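23 Jul 2018

Monday, and the letter from the Kokport rail office has come. My refund for the January trip has been approved: $4, against a ticket that cost 13 and a night on a bench at Cloratberg that I still feel in my hip. Vilém Tichý, who slept through both connections, got the full amount. He never even filled out the form properly.

I read the thing twice, then tidied, a bit.

The plastic bag by the basin, and the table with the good cloth on: 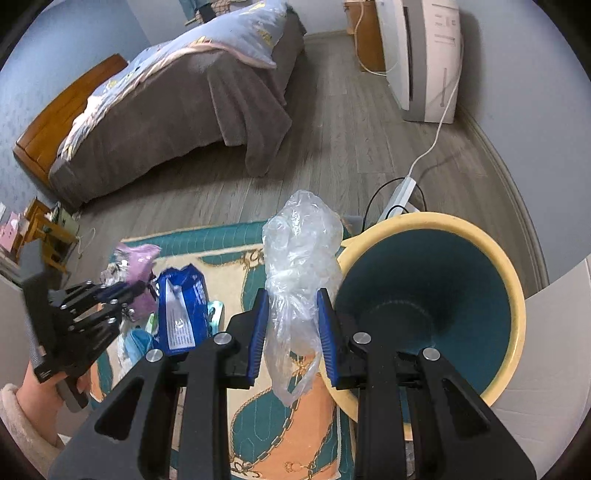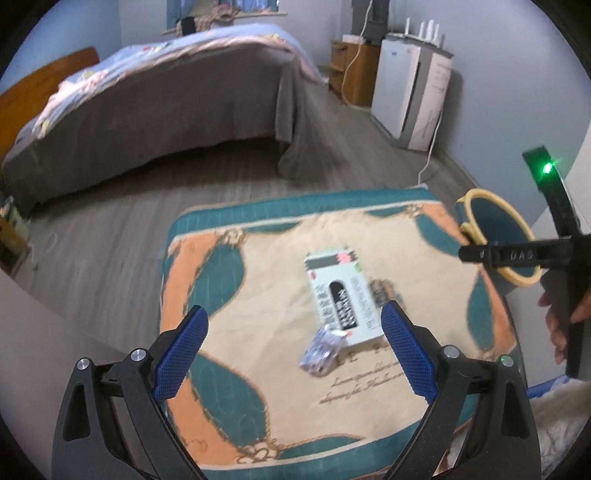

I plan to appeal. The form runs to 2 pages and wants my reference number, 1,918, in three separate boxes. Vilém says to let it go. Vilém can afford to, he has thirteen dollars.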